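Trerik staff association questions robot trial in guest lounges

FLOLSTEAD: Workers who clean and stock the guest lounges at Trerik are asking management to hold off on a wider robot rollout until someone can show what it saves.

Trerik announced in August that arms programmed by Hijazi would take over "light tidying and replenishment" across its 63 lounges. The company says this will free up 3000 staff hours a year. It has not said how it got that number, or whose hours they are.
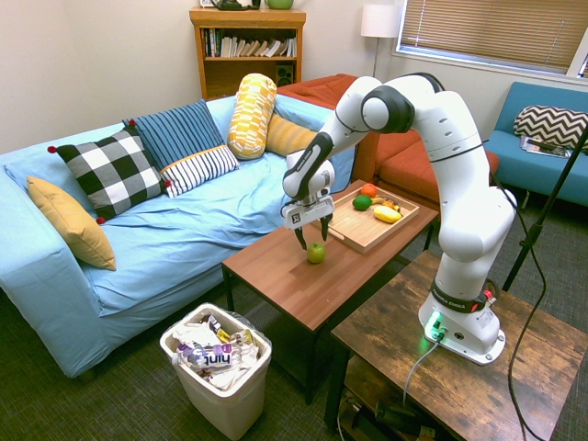
A Franka Emika arm over a coffee table, its gripper open above a green apple.

"Putting out fruit is the easy part of my shift," said Rima Daher, a lounge attendant and spokesperson for the association. "Sofas, trash, carpets, a guest who lost her keys. I asked which of those the arm does and was told that comes later."

The association's 123 members want written assurance that no shifts will be cut during the trial, and paid time for anyone expected to watch over the equipment. They have also asked to see the contract.

Trerik says it will reply before the next phase begins.

Contact: Rima Daher, Trerik Staff Association, Flolstead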